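Naming rules for simulated work cells, version 4

From April, the working group at Prudum asks every member lab to follow one common rule sheet when they report results from simulation. Until now each lab wrote its reports in its own way, and it was difficult to compare a bottle task from one place with a bottle task from another. 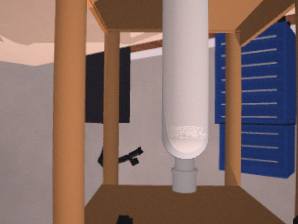 The first rule concerns the views. A report must include a minimum of two views of the same cell, and they should not all be close to the rack. Posts and panels hide a lot, and a reader cannot judge the clearance of the gripper from one side only. 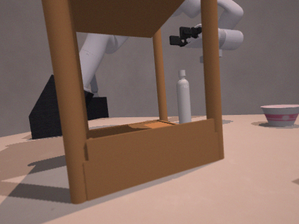

Savvas Petridis

The second rule is about stopping distance. Please write down the distance between the open fingers and the nearest object before the approach starts — many reports give only the final pose. The third rule is for objects that are not part of the task, for example a bowl standing on the same table. They must be listed by name, also when the arm never goes near them.
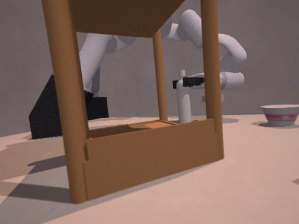
Reports which were sent under version 3 stay valid and do not need to be written again. Questions about the sheet can go to Jouko Hirvonen at Prudum.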